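Setting up a ball pick test the same way every time

These are the layout rules we use at Addale for pick-and-place runs with two fingers and one bin. They take a few minutes to follow.

1. Lay the grid cloth flat, with its back edge at the wall. Pull out folds before you place anything.

2. Put the bin at the back, centered, and check that it is empty.

3. Set the balls out on both sides – never behind the bin. Leave enough room around each ball for both fingers to come down open.

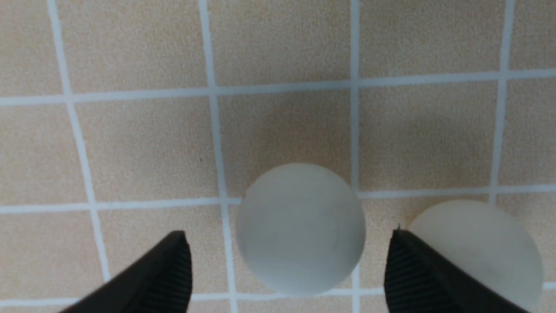

4. Approach with the fingers open and stop before closing. If a tip would touch a neighboring ball, back off and change the angle.

5. Log a touched neighbor as a fault, even if the pick goes through.

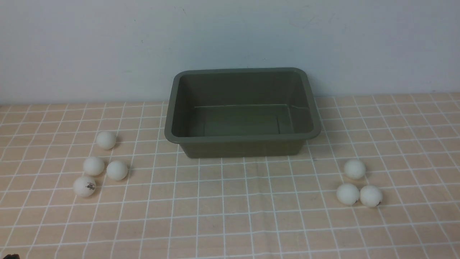 6. Keep the cloth in front of the bin clear until the run is over. Hands stay out while the arm has power.

7. Do 22 runs per layout, then wait 15 minutes before the next set.

Last revised November 30, 2019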